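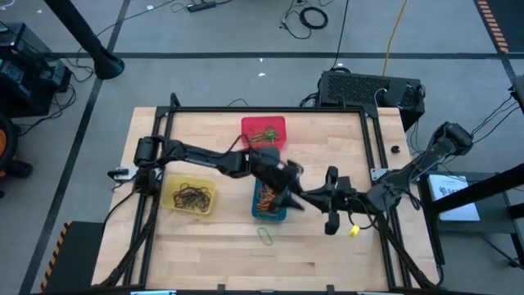 Gripper comparison, progress report, August 2025

Where we are
You asked for a comparison of two grippers. We have one and a half of a comparison, which is better than last quarter's, when we had a purchase order. Both arms are on the black frame, facing each other over the bench. The Jirno fingers are running with their final settings. The Zumident fingers are running with settings we intend to be ashamed of later.

The task
Rubber bands, sorted by color into three small trays. We picked them because they are cheap, they bend, and they tangle the moment you look away. The original proposal said "representative deformable objects." We stand by the phrase, and we bought them at an office supply store.

Results so far
Picking a single band off bare wood: Jirno 56 good picks out of 99 tries, Zumident 30 out of 99. Picking one band from a pile is another matter. Both grippers are very good at picking up several. Handing a band from one arm to the other has worked 19 times, and we have the logs for every one, including the one where we cheered over the audio.

The Zumident numbers will probably improve. Its controller closes the fingers a beat late, and the Tkachuk driver update that was supposed to fix this fixed something else.

Money
We are under budget on parts and over on cables. The cable line in the original request was optimistic, and we wrote it.

Next
Retune the Zumident grip force and rerun the single picks. Then the dark bands, which the vision software likes to treat as one large object.

What we need from Citex
A decision on the second set of fingertips, please. Without them the final comparison moves to November.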